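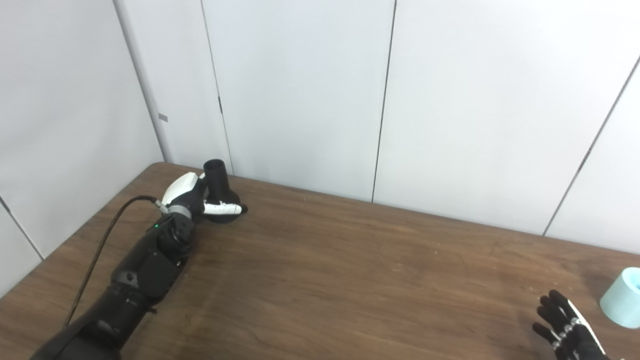 Page 4

Kiritz Table Guide, Setting Out the Top

Okay, the legs are on and the thing is standing up by itself, so the hard part is behind you. This section covers the top: getting it clean, getting it level, and finding places for the stuff that's going to live on it. I've set up a lot of these in the Bristora workshop and a couple at home (my own Kiritz has been through two apartments and one very long hallway), and most of what follows is just what I do.

I use the same two pieces all the way through this section. One is the black piece with the upright neck and the wide rounded base, which I'll call the tall piece. The other is the mint-green container with the bright blue inside, and that one is just "the green one." Neither comes with the table! Use whatever you've got that's a similar shape.

What you'll need

A soft dry cloth, and a second one you don't mind getting damp
A small level, or the level on your phone
The bag of felt dots from the hardware box
A pencil and a scrap of paper

Before you put anything down

1. Turn the table so the grain runs the way you want it. I like it running left to right as I sit, but I've seen it the other way and it looked great. Do this now while the top is bare and light enough to swing around.

2. Wipe the whole top with the dry cloth, going with the grain. There's usually a bit of fine dust from packing, especially along the far edge and underneath the lip.

3. Go over it again with the damp cloth. Damp means you wrung it out hard and then wrung it out again. Follow with the dry one right away.

4. Set the level in the middle of the top, first lengthwise and then across. If it's off, turn the screw foot on the low corner a half turn at a time and check after each one. I always want to crank it, and I always overshoot and end up chasing the bubble around all 4 corners.

5. Lean on each corner with your palm. If you feel a rock, go back to step 4.

Note: Floors move too. If your place has old boards, walk around the table once while you watch the level. Should the bubble shift when you step near it, that's the floor, and I'd just pick the best average and get on with my day.

Caution: Don't drag the table once the feet are adjusted. Lift it, with a person at each end. Dragging can bend a foot, and then you're ordering a new one and waiting on me to mail it.

Putting felt on your pieces

6. Flip each piece over and feel the bottom with your thumb. Anything rough or gritty gets felt. Anything smooth gets felt too if you plan to slide it around, and you will, everybody does.

7. For a wide rounded base like the one on the tall piece, space the dots evenly near the outer rim. Three is plenty on most bases. If the piece wobbles afterward, one of the dots is folded or sitting on a seam, so peel it off and use a fresh one.

8. For a straight-sided container like the green one, I put the dots a little in from the edge so they don't peek out. Press each one down and count to 10 before you let go.

9. Leave the pieces upside down on a towel for an hour. (I've skipped this. The dots crept, and I spent an evening rubbing glue off the table with my fingernail.)

Note: Very heavy pieces squash felt flat pretty quickly. Use a cork mat under those.

Placing things

10. Sit down where you'll really be sitting and put both forearms on the table. Whatever your arms cover is your working space. Keep it clear for now.

11. Place the tall piece first. I like tall things toward the far edge, where I can reach them but won't clip them with an elbow when I turn to grab something. Leave at least a hand's width between the base and the edge of the top.

12. When you move a piece with a neck, hold it low, around the base. Grabbing it by the rim tips it, and a tipped base lands on its corner every time.

13. Now place the green one, or whatever open container you're using, off to the side of the hand you use most. I'm right-handed, so mine goes on the right. Lefties, flip it.

14. Reach for each piece a few times without looking. If you knock something, move it until you don't. I know this sounds silly, but it's the step that makes the biggest difference to how the table feels to use!

15. Draw a quick map on your scrap of paper. It doesn't need to be pretty. After the first big cleanup you'll have forgotten where things were, and the map saves you doing step 14 all over again.

Caution: If you keep water in anything on this table, put a mat or a saucer under it. The finish will shrug off a splash, but a ring left overnight is going to stay there until you sand it. The same goes for hot mugs.

If you're running a cord across the top

Bring it in from the side closest to your outlet and let it lie in a loose curve. A cord pulled tight will tug whatever it's attached to, and sooner or later it tugs something over. Keep it away from your open containers. The Saber clips in the hardware box screw in under the lip and hold one cord each. Pilot holes are already there, and hand-tight is tight enough, so please leave the drill in the drawer.

Looking after it

Dry cloth whenever you think of it. Damp cloth for sticky stuff. Once a year (I do mine in June when I can open the windows) rub in a thin coat of Fallness wax, leave it overnight with nothing on top, and buff it off in the morning. Check the felt while everything is off the table and swap any dots that have gone hard or picked up grit.

Small scratches: wax first, and see whether you still notice them in a week. For a deeper one, sand lightly with the grain and then wax the spot twice. Try it underneath before you try it on top.

Wobble that comes back: tighten the leg bolts in the order shown on page 3, then redo steps 4 and 5.

Missing felt dots or clips: send me a note with the number stamped under the top and I'll put some in the mail. Drawer fitting starts on the next page.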